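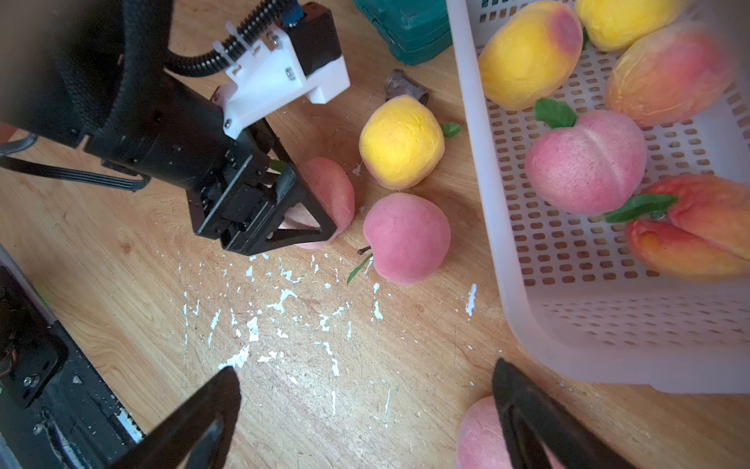 *Peach sorting with the Cirnora kit, seen from the wrist camera*

# Cirnora two-arm teaching kit

I started building Cirnora because I wanted to show a robot how to do something with my own hands and not spend a month writing motion code first. So that's what this kit is for! You hold a pair of small leader arms, you do the job, and the two follower arms on the table copy you while everything gets recorded. Do that enough times and you've got a set of demos you can train on.

The peaches are my favorite starter job. Fake fruit on the table, a white plastic basket with holes in the sides, and the task is simply to get the fruit into the basket. It sounds too easy, I know. But round things are a nice honest test of your grip, and the little leaves give you something to think about when you choose where to grab. I keep a mix of pink and yellow ones so I can switch to color sorting later without setting up a new table.

## What comes in the box

- 4 arms (two leaders, two followers), assembled and tested on my bench
- Black gripper fingers, already fitted
- Wrist cameras with their mounts
- 3D-printed brackets, plus the files so you can print your own
- Table clamps, power supplies and all the cables
- A foot pedal for starting and stopping a recording

The peaches aren't included, sorry. Craft stores carry them, and any light fruit will do.

## How the teaching goes

Clamp everything down, plug in, and run the setup script. The first time through it asks you to move each leader arm to its rest pose, and after that the followers line up on their own. Setup took me 45 minutes on a fresh table the last time I did it, with a coffee break in there.

Then press the pedal, do the task, press it again. If you fumble one, hold the pedal down and that take is thrown out. I'd keep a few of the messy ones where you drop something and pick it up again, though — the robot needs to see what a recovery looks like.

My last peach set was 67 takes, all recorded on the same table with the fruit moved to new spots each time. Please do move the fruit! My very first set had everything in neat rows and the trained policy was hopeless the second I nudged anything.

Recordings save through Sovside, my little desktop app, which lets you scrub through the wrist views and trim the dead time at the start. It runs on Linux. A Windows version is on my list and I'm not promising a month.

## Picking a gripper

The standard triangular fingers are good for fruit, blocks and small hardware. If you mostly handle cloth or bags, get the Flutby soft fingers as an add-on. They swap with two screws. You can mix them too, one kind on each arm, but tell the setup script which is where.

## Cables

I ship the arms with the cables sleeved and zip-tied. Leave some slack at the elbow if you redo them. A tight cable pulls on the wrist and you'll feel the follower lag behind your hand.

## Ordering

Kits are built in batches of 20, and the next batch ships in February. The Rahimi carry case is sold separately and fits a complete kit, clamps included. Spare fingers, brackets and pedals are in stock now and go out on their own, so you don't have to wait for the batch if you just need a part.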